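Teaching the arm its way around a kitchen cupboard

Welcome back to the Skurwood tutorials! Last time we got Nemer talking to the hand controller, and now we get to the part I like best, which is driving the arm yourself and letting the recorder listen in. Our practice kitchen is simulated, so you can bump into things all you like.

Open the Juhl kitchen, pick up the controller and switch on the wrist view first. It feels odd for a minute or two (everything is so close!), but it's the view you'll want for lining up the fingers.

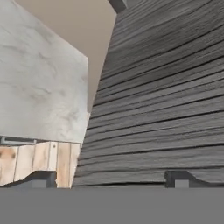

Wrist view, fingers open, with dark wood filling most of the right side.

Creep forward in small nudges and let the arm settle between them. If you lose your bearings, and you will, let go of the trigger and swap to one of the outside views. I still do this constantly, and the recording doesn't mind a pause.
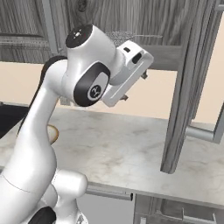 Outside view: the gripper near the handle of the open cupboard door.

For the door itself, set the speed slider to 80 and follow the curve the handle wants to take. Pulling in a straight line is the usual beginner's habit, and it makes for jerky demonstrations that are no fun to learn from.

Try to keep your elbow joint in a comfortable bend as you go.
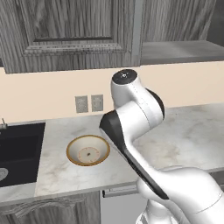 Once you've finished a run, press Save and give it a name you'll recognize in September. Record 5 runs, play them all back, and keep the best 3 for training.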